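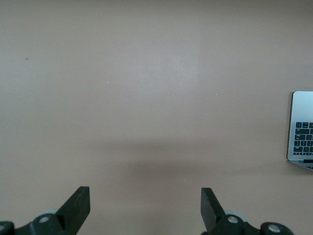 Fig. 1. Tabletop, matte beige, with a soft shadow across it.

Sports Writing, Unit 2: The Match Report
Handout for 14 Jul 2022
Instructor: Hicham Abdelaziz

Welcome back! Today we get to my favorite thing in the whole course, the report you file when the final whistle goes and your editor wants 400 words right now.

Our practice match is Plokau v. Isance, the cup tie we watched together in April. Isance won it in the 104th minute, deep into extra time, and what a gift that is for a writer. Please have your own notes next to you.

The lead
Start with the moment that decided the match. Most of your drafts began with the kickoff and the weather, and the goal didn't show up until paragraph five! Bring it up top. Score, scorer, minute, what it means for the table or the next round, all in one or two sentences you could read out loud without gasping.

The middle
You don't owe every corner kick a sentence. Pick two or three turning points and give them room. For this match I'd take the missed penalty at 38 minutes and the double substitution (watch how Plokau's left side falls apart after it, it's wonderful stuff).

Crowd and quotes
Boos, songs, people leaving early: put them in if you heard or saw them yourself. One strong quote beats four polite ones. Keep the coach's exact words, even when the grammar wobbles.

Verbs
Players shoot, pass, trip, shout. Go through your draft and circle every "was able to." Then cross them out!

For next time
Rewrite your lead three ways: for a Plokau paper, for an Isance paper, and for a reader who has never heard of either club. Bring all three on paper, double spaced. We'll swap in pairs and read them aloud.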